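Relatório de progresso à Fundação Zustis
Projeto Mesine: apoio à leitura em casa
11/01/2019

As sessões semanais decorreram conforme o plano. Estão inscritas 41 famílias e desistiram três, todas por mudança de residência. A Melaniia Sirko assumiu o grupo de Biltstead em novembro, com o mesmo horário.

Foram emprestados 791 livros. Os títulos bilingues continuam a ser os mais pedidos e faltam exemplares para os mais novos.
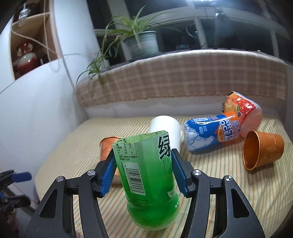 A encomenda à livraria Symonenko ficou incompleta: cinco caixas só chegam em março. O custo mantém-se dentro da rubrica aprovada e não pedimos reforço.

Fica por fazer o inquérito aos pais. Rostyslav Vakulenko envia o questionário revisto até ao fim do mês, junto com os recibos do transporte.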